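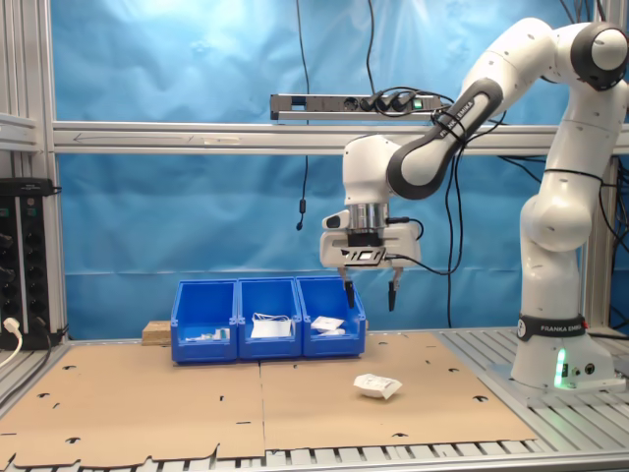

Lorarholm Bin Sorting, small release
README and notes for people thinking of using it

Read this before you download anything. The data is fine for some purposes and poor for others, and we would like you to find that out here and not three weeks into a training run.

What's in it

Teleoperated episodes of a Franka arm with a parallel gripper picking up light medical supplies and putting them in blue plastic bins. There are 200 episodes. Each one has joint positions, gripper width, the operator's commands and colour video from fixed and wrist cameras. The language label is one sentence per episode, typed by the operator straight afterwards.

The release was put together by Liya Gidey and Wajid Jatoi. Randi Bråten wrote the loader. Peter Lukáč ran the policy comparison described further down and disagrees with part of how it is written up, so his objections are included.

Why we bothered

Most pick and place sets use rigid things with clear edges. Paper-wrapped packets crumple, slide on cardboard and look different every time you put them down. We had read several claims that a policy pretrained on rigid objects carries over to this kind of packet with only a handful of extra demonstrations. We doubted it and wanted data to check against.

Setup

The arm is bolted to a slotted aluminum table covered in flattened cardboard. The cardboard was picked because it was lying there. It has slots and holes in it, and a fingertip can catch in one. When that happened the operator backed off and carried on, and the episode was kept. If you filter on smooth motion you will throw some of these out without meaning to.

Objects include paper-wrapped packets, light blue face masks with ear loops and clear pouches with green items in them. The bins usually stand in a row with one kind of object in each, but we did not enforce this, and the bins in some episodes hold odds and ends. Don't treat bin position as a class label. An early version of our own script did, and it scored very well for reasons that had nothing to do with seeing the object.
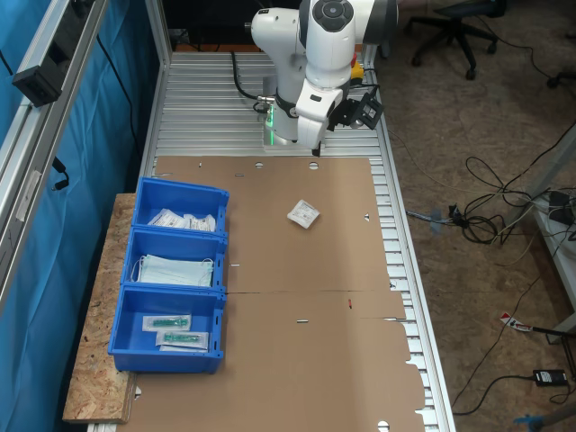 Known problems

- Camera poses drifted. The extrinsics were measured on the first day and again in July, and the two sets don't agree. Both are in the calib folder. We can't tell you which episodes belong to which.
- The backdrop is blue and so are the bins. Colour segmentation works badly, and we'd distrust any result that leans on it.
- Ear loops are often invisible in the wrist view. A mask can be dropped in the bin and still be hanging from a finger. The success flag says yes in these cases if the operator said yes.
- Only two people operated the arm. Wajid approaches from straight above nearly every time. Liya tilts the wrist. A policy trained on the lot may simply be copying one or the other.
- Timestamps in the Flosteo logger are when the message was written, not when the reading was taken. Randi's loader shifts them by a constant, which is a guess.

The result, such as it is

We compared a policy trained from scratch on this data with the same network pretrained on Dronedwood, our older set of rigid blocks. On packets lying flat, pretraining helped. On crumpled packets we could not see a difference we'd be willing to defend. The crumpled trials were run over two sessions, and the arm's gripper force setting was changed in between by somebody who didn't log it.

A crumpled packet gives the fingers something to pinch, so in one respect it is the easier object. The trouble comes at release, when paper folded around a fingertip tends to come away late or drop at an angle.

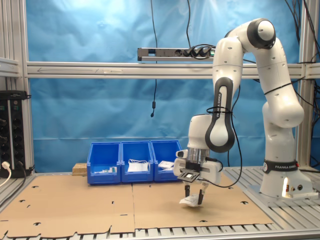
Our scoring counted a grasp as good once the packet had cleared the cardboard, and that hides the release problem completely. Peter thinks this makes the comparison worthless. Liya thinks it is still useful for grasping alone as long as you say so, and we are saying so. Rescoring from video is on the list and has been for a while.

Please don't cite this as evidence that pretraining fails on soft packaging. It doesn't show that. It doesn't show that it works, either. Fahad Pirzada reran the flat packet trials with new seeds and got a smaller gap than ours, in the same direction. His numbers are in results/rerun and should be preferred.

Splits

Train and test were split by episode. Neighbouring episodes were often recorded minutes apart with the same packet, so the test set is easier than it should be. There is a second split by session, called the Woldegiorgis split in the config after the meeting room where we argued about it. Use that one.

Not suitable for

Anything clinical. Counting stock. Claims about speed, as the operators were told to go slowly and did so to different degrees.

Changes

Fixed the gripper width units, which were in metres in one file and millimetres in the rest. Removed episodes with no wrist video. Sentence labels are left as typed, spelling included.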